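About Lerness

Can a machine do the chores yet? We get asked that a lot, by people with arthritis, by people who pack boxes for a living, and by one very determined eight-year-old. Lerness is a small company that tries to find out, one dull little job at a time.

Most of our jobs start in simulation, with one arm, one table and a few blocks and boxes.

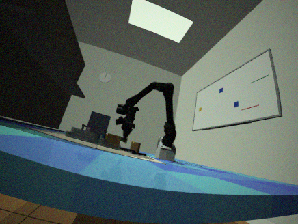
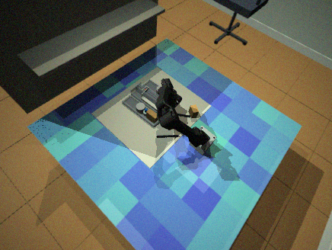 Page last changed: 8/5/19

Kiyoshi Imai and Rin Hayashi started Lerness after years of fixing packing lines at Ebihara, where the big machines ran beautifully and the small fiddly jobs were still done by hand. They wanted to know why. We're six people now, and we still argue about it over lunch!

So, the chores. Picking up a block and putting it in a tray is something an arm can do very well, provided the block is more or less where it was last time. Move the tray a little, dim the lights, change the colour of the table, and things get interesting. Our simulator (we call it Gruvlow) lets us do all of that before breakfast. Last March we ran one sorting job 3274 times in it, and the arm dropped the part in 44 of them. We loved those 44. We watched every one, some of them twice, and learnt more from them than from all the tidy runs put together.

On the shop floor, we'd say yes to sorting, loading and simple packing, with a person nearby to help when something jams. At home we're more careful. Laying out cutlery is getting close. Folding a fitted sheet is a long way off - Rin has a bet on it with Kiyoshi and neither will tell us the stakes. Washing-up sits somewhere in between, and depends a great deal on your saucepans.

Our longest project is Skeltarard, a set of everyday tasks for a single arm. We write down what worked and what didn't, and we're happy to share the notes with schools, workshops and anybody else who's curious.

If you have a chore you'd love to hand over, do write and tell us about it. The more boring the better. Kiyoshi reads all the post himself and is especially keen to hear about socks.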